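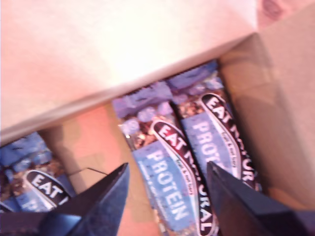 Filed under: Open Papers / Food at Work

4.2 What people told me about the shared shelf

I'll start with the interviews, as they changed how I read everything else. I talked to 41 people across two offices in Dratinora, and I went in expecting to hear a lot about hunger. I heard very little about hunger. People wanted to talk about manners – who opens a new box, who finishes an old one, and whether taking something at ten in the morning looks different from taking it at four (nearly everyone felt it does, and I have to admit I feel it too).

My coding scheme started out way too tidy. I had a "need" pile and a "treat" pile, and by the end of the first week most of my quotes were sitting in a third pile I'd labeled "permission" on a sticky note. One woman in the billing team said she would never break the seal on anything, but once a box was open she felt it was "sort of announced." I loved that and kept hearing versions of it. So I went back through the earlier transcripts and recoded all of them for talk about opening, which took me most of December.

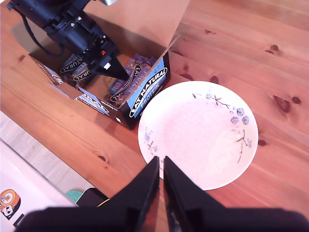 Figure 2. Open display carton of protein bars, with a patterned plate beside it.

Of the people I interviewed, 19 brought up opening before I did. I don't want to lean too hard on that. My questions came in a fixed order, and the one just before it was about cupboards, so some of them may have been warmed up for it. Still, the pull was strong enough that I gave it its own code and split it in two: talk about a sealed pack, and talk about a pack that is open but still looks full. The second kind is where people hesitated the most, and where they laughed at themselves.
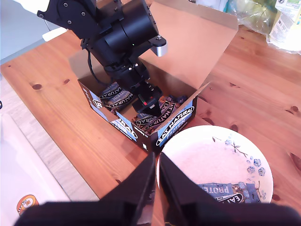

Permission also seems to come from where food is put and how it stands there. Fruit in a bowl was fair game to everyone I asked. Cookies in a tin with the lid on were a gray area, and anything in a grocery bag was off limits, even when the owner had sent an email saying help yourselves! Retail cartons were the odd case. With the tall back lid folded up behind the bars, a carton looks like a little store display, and several people told me that made it feel like somebody was offering. Others said it made them look around for a price. I coded both as "display talk" and left the disagreement alone, and I come back to it in Section 5.

Then there's the matter of the last few items, which I had planned to skip

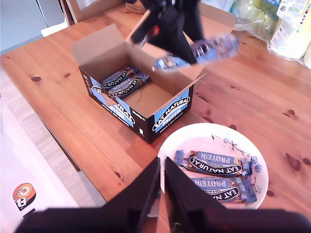
and ended up asking everyone about anyway. Taking the last one was described as rude, brave, or a public service, sometimes by the same person in one breath. What I hadn't expected was how early the worry kicks in. People slowed down well before the end – one man said he stops "when I can see cardboard," and I borrowed his phrase as a code name. The Monday interviews were full of this, I think on account of weekend leftovers, though I didn't set the study up to test for day of the week and can't say more than that.

Related papers

Leftovers and Labels: Fridge Notes in the Dantas Building
Who Refills the Coffee? A Diary Study
Flaron Revisited: Lunch Hours in a Small Town
Radar Working Notes: Asking About Snacks Without Embarrassing Anyone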